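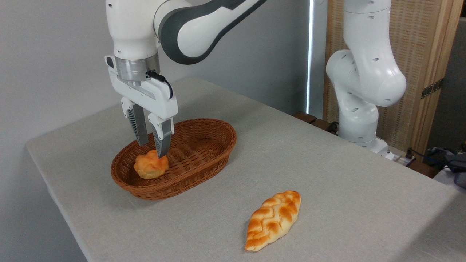 Which breads go in the baskets on the tables, and which stay on the counter?
Small buns and rolls go in the baskets. Plaits and anything else that needs slicing stay on the counter until someone asks for them.

The question came up again under item 3 and the wording above was agreed for the staff sheet.

MONDSIDE TEA ROOM AND BAKERY
Minutes of the monthly meeting, May
Held in the tea room after closing, 5.30 pm

In the chair: Jintana Onsri
Minutes: Yupin Srisuk
Also there: kitchen and counter staff. Apologies from the Saturday team.

1. Minutes of the last meeting
Agreed, with one correction. The delivery from Luangrath comes to the side door, not the front. Yupin has changed the copy in the folder.

2. Matters arising
The back tap has been mended. The new price cards are still with the printer. Jintana to ring again on Friday and ask for a date.
The broken chair by the window has been taken out of use and is in the shed. Two people offered to glue it. Left with them.

3. Bread baskets
Jintana went through how the bread service has gone since the tables were changed round. Customers like having a basket to start with, but the baskets have not been filled the same way from one day to the next. Some days there was a whole plait in the basket and people did not know if they were meant to tear it or ask for a knife. One table took theirs home.

Agreed:
Baskets to hold small buns and rolls only.
Cream buns are ordered by the plate and charged for, so they do not go in a shared basket.
Plaited loaves are cut at the counter, on the board, and brought over on a side plate.
A basket that comes back from a table is emptied and shaken out before it is used again. Bread from it is not put out for anyone else.

There was some talk about paper napkins as liners. The kitchen would like them as crumbs get into the weave and are slow to brush out. The counter staff find that the napkins slide about and end up on the floor. Yupin suggested cut rounds of greaseproof paper. To be tried on the window tables until the next meeting.

4. Washing and storing the baskets
Three baskets were left to soak overnight in the sink and have lost their shape. Baskets are to be wiped with a damp cloth, or rinsed quickly if sticky, and stood on their side on the rack to dry. They are not to go in the dishwasher or be stacked wet.
The rack above the flour bins holds 16 if they are put in properly. It was asked whether it could be lowered for the shorter members of staff. Jintana will look at the brackets.

5. Tablecloths
We have 27 cloths in all, and 12 of those are the plain ones. The plain ones wash better and show less, but jam marks are still a problem if they sit until the morning. Marked cloths to be rinsed in cold water the same evening and put in the blue bin, not the general laundry.
The Callari cloths have shrunk and no longer cover the long table. Agreed to keep them for the small tables and not buy that sort again.
Ironing – no change. Whoever closes up does the cloths for the next day. It was pointed out that the same two people seem to close up most evenings. Yupin to look at the rota.

6. Bakery orders
The plaits are selling well at weekends and less so early in the week. The kitchen asked to bake fewer on quiet days and more buns in their place. Agreed for a trial month.
The last two batches of dough for the plaits were too soft and the strands ran together in the oven. The kitchen thinks it is the new flour from Lanelska, which seems to want less water. Water to be cut back a little and the amount written on the card on the wall – at the moment it is only in one person's head. Dough for plaits to be weighed at 900 g a loaf before it is divided, as sizes have been drifting and customers have noticed.
The glaze is to go on twice. This was already the rule but has been skipped on busy mornings.

7. Table display
The long table by the door will be used to show the day's bread. Jintana would like a basket at one end and the plaits laid straight on the cloth, with the price cards in front once they arrive. There was a view that bread on the cloth is too easily touched by people queuing. Agreed that what is on the display table is for show and is not sold afterwards, and that there should be a small sign to say so. Wording to be settled at the next meeting.

8. Any other business
The bread knife is missing from the counter. Please look at home.
The radio is to stay off before opening as the downstairs neighbour has asked again.
Request for a second pair of tongs for the counter. Agreed, Yupin to buy.

The meeting closed at 6.40 pm. Next meeting same time next month, in the tea room.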